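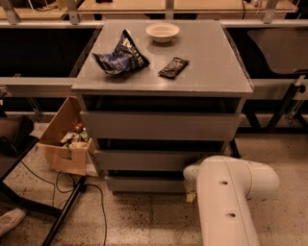 bchisholm
Re: drawer task, planner stalls at pre-grasp
Posted 14:10

Sounds like your IK seed to me, not perception. If the planner is timing out before it even picks a grasp pose the drawer detector has already done its job.

odd_quaternion
Re: drawer task, planner stalls at pre-grasp
Posted 14:22

Could be. Except the same seed works for the top and middle drawers. Only the bottom one stalls. Arm gets down in front of it, wrist is nearly on the floor, then Gaseck sits there replanning till the 7 second timeout and gives up. Top drawer never does this.

Setup again for anyone skipping page one: Kuvby for perception, Gaseck for planning, task tree on top. Grey three-drawer cabinet, no handles on the fronts, so it has to hook the edge from the gap. Snack bag, snack bar and white bowl on top are for the next stage, ignore.

tmr_lag
Re: drawer task, planner stalls at pre-grasp
Posted 14:31

no handles is your problem then. just screw some handles on

odd_quaternion
Posted 14:33

Not allowed to modify the furniture, it's the whole point of the task set

hexbolt
Posted 14:40

What's your floor plane doing. Bottom drawer + floor padding = no collision free pose, seen it loads. Default padding in Gaseck is silly for anything low down. Also is that cardboard box in the collision scene? It's right up by the cabinet, and if Kuvby is fitting one convex hull round the box plus the flap you've lost a big chunk of space on the left.

bchisholm
Posted 14:52

hexbolt wrote:
> if Kuvby is fitting one convex hull round the box plus the flap

It doesn't do that any more. Open containers get split into panels since the January release. I'd still look at the seed. Joint limits on the wrist get nasty low down and the solver will happily start from the wrong side of the limit every single time. Random restarts, set it to 32, see if anything comes out.

hexbolt
Posted 14:58

It splits them if it classes them as a container. Box full of wrappers with one flap up, I wouldn't bet on it. Mine called a box like that "clutter" and gave it a hull the size of a fridge.

bchisholm
Posted 15:01

Then he'd see it in the viewer. Has anyone asked him to open the viewer

odd_quaternion
Posted 15:20

ok ok. Opened the viewer.

1. box is classed as container, split into panels, flap is its own panel. So Brittany's right there
2. floor padding was at default. Knocked it right down, got plans but only sometimes
3. restarts at 32, no padding change: nothing. Timed out every go

So bit of both?? Log from the padding run:

plan_request drawer_3 pregrasp
ik candidates 499
rejected: self collision 200
rejected: scene collision 299
no valid goal state

That's one of the failed ones. Don't know why self collision is so high, top drawer gets hardly any.

hexbolt
Posted 15:27

Told you re: floor. And 299 scene rejections still, so something else is in the way as well. Print the link pairs.

tmr_lag
Posted 15:29

could you just bin gaseck and use clivex, it does low reaches fine out of the box

bchisholm
Posted 15:34

Clivex does low reaches fine because it doesn't check cables or anything thin. Have a look at what it leaves out before you recomend it. There are cables on that floor and a stand leg running past the box, I wouldn't want it planning near either.

Anyway 200 self collisions: forearm against the base, probably. Robot's parked too close. For the bottom drawer you want the base further back so the elbow has somewhere to go. It's not a seed thing, fine, I'll give you that.

tmr_lag
Posted 15:38

we ran clivex for ages with cables everywhere, never snagged one

bchisholm
Posted 15:39

Lucky you.

odd_quaternion
Posted 16:15

Link pairs: self collision is all forearm/base. Scene collision is mostly wrist vs drawer_2, which I did not expect. Is it treating the middle drawer as sticking out??

hexbolt
Posted 16:21

Did you run the middle drawer test before this one? Iturra doesn't reset articulation state between tasks unless you tell it to. Scene might still think drawer 2 is open.

odd_quaternion
Posted 16:24

...yes I did. Middle drawer straight before. Every time, it's in the tree in that order

hexbolt
Posted 16:25

reset_joints true on the scene node. Keep the smaller padding as well.

bchisholm
Posted 16:30

And move the base back. Do them one at a time please or we'll never know which it was

odd_quaternion
Posted 16:32

Doing the reset first. Will post the log, need to re-tare the wrist sensor aswell so give me a bit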